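Fidton Worktable
Herico Furniture > Tables > Work and Hobby Tables

Small (four feet): $505
Large (six feet): $695
Ships in two cartons. Assembly required.
Page updated 12/02/2019

The Fidton is a plain, sturdy table for a sewing room, classroom, packing area or home office. It has a light wood-grain top, a steel frame and four straight legs. There are no drawers and no shelf over the top. Customers who want storage usually put a rolling cart underneath, and we have left the long sides open for that.

We have sold a version of this table since our first catalog. The current one was redrawn by Osaze Mohammed, and it differs from the old one in three places: the crossbar has moved to the back, the feet adjust from above with a hex key, and the top now comes with a cable opening already cut. The two sizes share the same legs and hardware, so parts can be swapped between them. 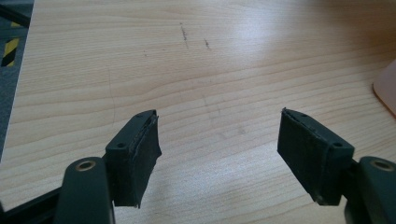

The top

The top is a wood-grain veneer over a solid core, with a clear matte coat. The color is called Pale Honey on the order form. It is a light, warm tone with a fine grain running the length of the table. We make it in this color only. The darker top in the old catalog has been discontinued and we have no remaining stock.

Veneer is a natural material and will vary from one table to the next. If you are placing several tables end to end, order them together and write "match" in the notes field. The warehouse will pull tops from the same batch when it can. We can't match a table bought last year to one bought today.

The coating handles ordinary use well. White glue, washable marker and chalk all come off with a damp cloth. Permanent marker can often be lifted with rubbing alcohol if you get to it the same day. Solvent cements and hot pans will damage the coat, and that damage isn't covered. Use a cutting mat under any blade.

The edges are banded on all four sides and lightly rounded. The corners are eased to a small radius, enough that you can catch a hip on one without a bruise.

The frame and legs

The frame is welded steel tube with a gray powder coat. Each leg bolts to the frame with two bolts and a locking washer, and the leg plates are marked so you can tell left from right. The rear crossbar ties the back legs together and leaves the front clear for a chair or stool.

Both sizes are rated for 271 pounds, evenly spread. This is a working load. Please don't stand on the table, and don't clamp a heavy vise to an overhanging edge. If you need to mount a vise, place it directly over a leg and use a backing board.

Adjustable feet are included. They thread into the bottom of the legs and will take up a little over an inch of unevenness. On a soft carpet, ask for the wide feet, which we supply at no charge with a new table. 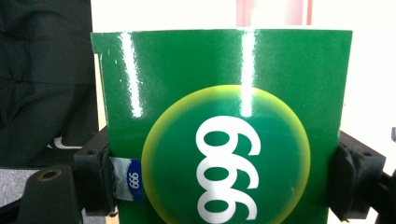 Green panel, gloss finish.

Sizes and weights

Small: four feet long, two and a half feet deep. One person can put it together, with help for turning it over at the end.

Large: six feet long, two and a half feet deep. Shipping weight is 142 pounds in two cartons. Have two people on hand when it arrives. The driver will bring the cartons to the first door and no farther unless you have paid for inside delivery.

Standard height on both sizes is for seated work. A set of standing-height legs is sold separately and fits either table. Standing legs come with a second crossbar, and you should install it — the taller table will sway without it.

Where people use it

Most Fidton tables go to schools, libraries and small shops. The large size seats three along one side with elbow room, or three on each side if everyone is friendly. The small size works as a one-person desk and fits under most windows.

Remedios Alcaraz has four large tables in her bookbinding studio and uses them in pairs, back to back, with the crossbars touching. She asked us for a way to hold two tables together, and the joining plate in the accessories list below came out of that request. It screws into existing holes in the frame. No drilling is needed.

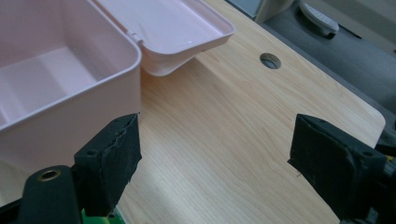
Sewers generally prefer the small table with the standing legs for cutting and the standard legs for the machine. Quilters buy the large one. A domestic sewing machine will walk a little on any smooth surface at high speed, and a thin rubber mat under it takes care of that. For an industrial machine you need a proper machine stand. The Fidton isn't made to be cut out for a machine head, and cutting the top voids the warranty.

For a packing bench, we suggest the large table with the roll holder on the left end. The holder takes a standard roll of brown paper and comes off without tools. Put the tape gun on the right, or wherever your hand goes for it.

Cables and lamps

Anyone running a lamp, charger or sewing machine from the tabletop should decide before assembly which long side will face the wall. The top can be bolted on either way around, and turning it later means removing eight screws. The cable opening is toward the back on the right, with a small dark round grommet set into the surface.
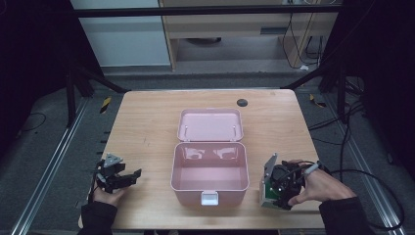

Power strips can be mounted to the underside with the two clips in the hardware bag. Run the cords along the rear crossbar and up through the top; the round grommet behind and to the right of the open pink box is the opening they come through, and it stays out of the way of whatever is in the middle of the table. A standard two-prong or three-prong plug passes through with the cap lifted out. A large square adapter won't, so feed the thin end of that cord down from above. The cap snaps back in afterward.

Clamp lamps grip the top well on the back and the two ends. On the front edge the frame tube sits closer to the edge and some clamps won't close far enough.

Assembly

You will need the hex key from the hardware bag, a Phillips screwdriver and a blanket or flattened carton to work on. Allow an hour for the first table.

1. Lay the top face down on the blanket. Check the face for damage before you go on.
2. Set the frame on the top and line up the eight holes. Start all the screws by hand, then tighten them.
3. Bolt on the legs. Leave the bolts a half turn loose.
4. Fit the crossbar between the two back legs.
5. Tighten everything, legs first.
6. Turn the table over with a helper. Lift it by the frame — don't roll it over on its legs.
7. Level the feet.

Check the leg bolts again after a month. They settle a little in the first weeks.

Accessories

Standing-height legs, set of four, with second crossbar
Joining plate, pair
Paper roll holder
Wide feet, set of four (free with a new table, ask when ordering)
Casters, locking, set of four. Casters replace the feet and raise the table by three inches.
Replacement grommet and cap
Touch-up pen, Pale Honey

The canvas side pocket made for us by Chaiyaporn is out of stock until October. Orders for it are being taken and will ship in the order received.

Care

Wipe the top with a damp cloth and dry it. Mild dish soap is fine. Don't use furniture polish or wax, as both leave a film that glue and tape stick to. Keep the table out of direct sun for the first few weeks if you can, or move things around on it now and then. New veneer darkens slightly in daylight and an object left in one spot will leave a lighter patch. The patch usually evens out once it is uncovered.

Chips in the frame coating can be touched up with any gray metal paint.

Warranty and returns

The frame is covered for ten years and the top for two, in normal indoor use. Keep the label from the larger carton. The number on it tells us which batch your table came from, and we ask for it on every claim.

Unassembled tables can be returned within thirty days in the original cartons. Return freight is paid by the customer unless we sent the wrong item. Assembled tables can't be returned, but if a part is damaged or missing, write to us and we will send a new one.

Please look over both cartons before signing for them. If a corner is crushed, write that on the driver's sheet and take a picture of the carton.

Related items

Fidton Bench, four feet
Cistetum Rolling Cart, three shelves (fits under both Fidton sizes at standard height)
Cistetum Stool, fixed height
Herico Folding Table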